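Gripper pads slip on beaded rim
Our school club's Promik gripper loses its hold on anything with pearl beads round the edge.

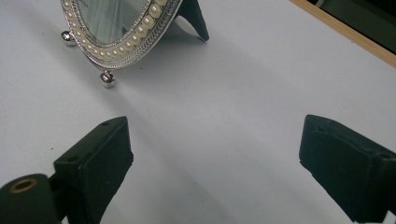

Which way should the pads close? Across the narrowest part, square to the rim.

Wimix
Drop the closing speed to 30 and log 300 cycles -- then alter one thing.
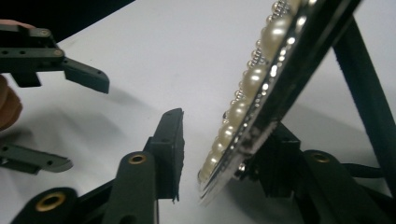
Check the bushings for play as well before you touch the code.

Strobel
New pads. Worked for us.

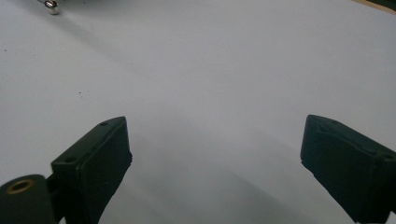
Brimia, Wed 31 March
Re-zero both fingers first.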